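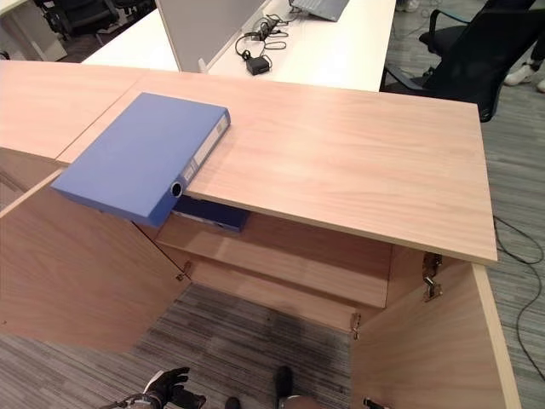

How Does a Filing Cupboard Work?

Think about all the paper in one school. There are letters, lists, maps, bills and drawings. If it all went into one big heap, finding a single page could take the whole day. Offices solve this problem with folders, binders and a cupboard to keep them in.

What is a lever-arch binder?

A lever-arch binder is a stiff cover with two metal rings inside. The rings are shaped like arches. When you push a small lever, the arches open. You slide your paper on through the punched holes, then pull the lever back and the arches close. One wide binder can hold hundreds of sheets.

The narrow side of a binder is called the spine, the same as on a book. Many binders have a round hole near the bottom of the spine, with a metal rim. It is a finger hole. When binders are packed tightly on a shelf, you hook a finger into the hole and pull. The metal rim keeps the edge from tearing.

Why do they have labels?

From the outside, two blue binders can look exactly the same. The label tells you what is in them. A good label is short and says one thing, such as "Bus Routes" or "Library Cards." Labels on spines can be read when the binders are standing up. Labels on the front are better for thin folders, which often have hardly any spine at all. 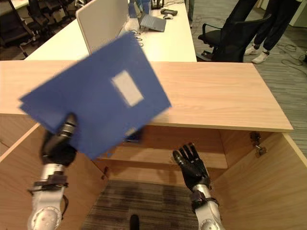 A blue folder with a white label on the front, held over an open cabinet.

What goes where?

Here is how the office at Rutlow School sorts its papers. The cupboard there holds 80 binders and folders.

Papers used every day go on the top shelf, where they are easy to reach.

Papers used once in a while go on the lower shelf.

Papers from past years go into boxes in another room. Most are kept for 12 years — longer than you will spend in elementary school!

The oldest box at Rutlow is marked "Kumer Field" and has the plans for the playground in it.

Why have doors?

Doors keep out dust and bright sunlight. Sunlight can fade ink and turn paper yellow. Doors turn on hinges, and some hinges are fixed to the inside of the cabinet, so you don't see them when the door is closed.

Try it yourself

Find 20 loose papers at home, such as drawings or old schoolwork. Sort them into three piles. Put each pile in its own folder and write a label for each one. Then ask someone to find one certain page using only your labels. If they look in the wrong folder first, change the label and try again.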